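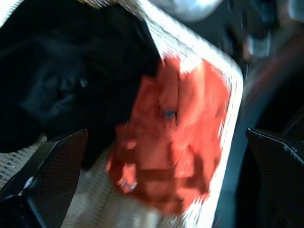
Wrist view, printed white item between the fingers, black one lying over part of it.

Ticket: Laundry task, blurred wrist frames in the example set
Project: Rivia
Site: Ormsby
Status: open, waiting on a repeat batch

Hello all, and thank you for bearing with me, I know this one has dragged on since May. We have 207 laundry examples recorded so far, and when I sat down with a pot of tea to go through them I found 13 where the wrist view smears badly. You can still make out the blue eye on the print, but the rest of the face goes soft, and I don't much like the idea of the model learning its grasps from that. 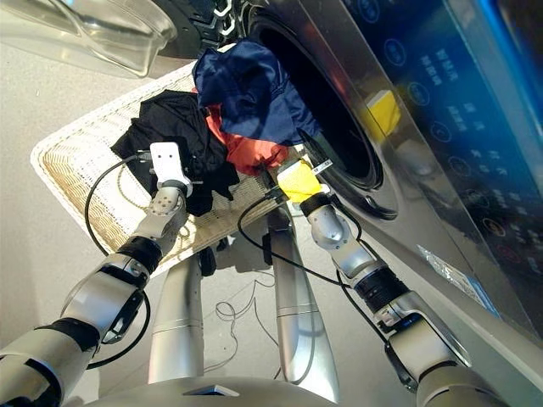
Page last changed: May, 16:20

The head view is a good deal kinder. You get the basket, the dark garments, the drum opening and both grippers all at once, so I'd suggest we keep those frames whatever we decide about the wrist ones.

Tried so far:
- Restarted the Ciruvix recorder. No change.
- Swapped the wrist camera lead for the spare from Jastuncombe. No change, sadly, and it took me most of a morning.
- Slowed the arm for the last stretch before the grasp and recorded 20 more. Much better! Two are still a bit soft, and I've tagged those so they're easy to find.

My feeling is that the exposure time is too long for the speed we were moving at, but I'd love a second opinion before I touch the settings, as the towel folding set uses the same ones. Please don't delete the 13 yet. I've marked them "hold" and left the head view switched on for training.

Next job is a repeat batch at the slower speed, then on towards the 1000 we promised.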